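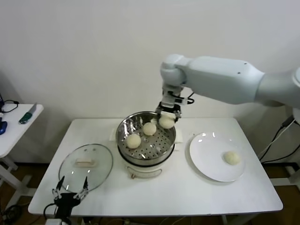
Attachment 1: right arm mid-lift over the steamer basket, head camera view

Ticket: Bun transfer policy hesitates over the basket rim
Project: Tultano
Opened by: Rafferty Pennington
Assigned to: Benedikt Mühlbauer
Status: Resolved, follow-up open

Rafferty Pennington
Same fault as I mentioned at lunch. The right arm picks a bun out of the steamer, gets it above the rim and then dithers. It sways back and forth until the episode times out, or it lowers the bun into the basket again. Picking is great, by the way! I'm really happy with the grasps. We ran 60 trials on the November checkpoint and 27 of them ended in the hover. Attached a head view of the pose where the trouble starts: bun in the fingers at the back right of the rim, one on the plate already, two left in the basket.

Benedikt Mühlbauer
Thanks, lovely clear report. Does it happen on the first bun too, or only once there's something on the plate?

Rafferty Pennington
Went back through the logs. Hardly ever on the first. It's nearly all second and third buns.

Benedikt Mühlbauer
Then I doubt it's the controller. Tried these anyway so we can cross them off:
- Replayed recorded joint targets with the policy out of the loop. Smooth the whole way.
- Swapped the wrist camera cable. No change.
- Dropped the action chunk from 60 steps to 21. The hover got worse, and that's the interesting bit.

With shorter chunks the policy has to decide more often while it's over the rim, and every time it decides it seems to flip between "going in" and "coming out". From the head view those two moments look almost the same. Buns are all one colour and one size, so a bun above the basket could be on its way either direction.

Bernadette Haddad
Jumping in because I recorded a lot of the demos. Some of our early ones include put-backs! If the grip was poor, Lyle and I would set the bun down in the basket and pick it up again. Nobody filtered those out as far as I know.

Benedikt Mühlbauer
That would do it. How many?

Bernadette Haddad
Lyle Whitfield went through all 2000 episodes and tagged them. The put-backs cluster in the later buns, when they're sitting closer together and harder to grab.

Benedikt Mühlbauer
Fantastic, thank you both. Plan:
1. Keep the put-back episodes but label each segment with its phase (reach, lift, carry, place, retry).
2. Give the policy its own last predicted phase as an extra input.
3. Retrain, same seed, chunk length back at 60.

Rafferty Pennington
Retrained overnight and ran another 60 this afternoon. Zero hovers! It goes up, over and across to the plate as if it had never had a doubt. I did a little lap of the lab. It can still recover from a bad grip as well, so I'm glad we didn't just delete the retries.

Benedikt Mühlbauer
Brilliant. Please don't read too much into it until we've got the ablation. Phase labels and phase input went in together, so we can't say which one did the work.

Eusebio Marín
I'll run the ablation on the Wasport machine, it's free from 4 pm. Can someone share the tagged list with me? I only have read access to the old folder.

Bernadette Haddad
Shared. The retry tags are in the last column.

Rafferty Pennington
Closing the hover fault. Leaving the ablation open under Eusebio's name.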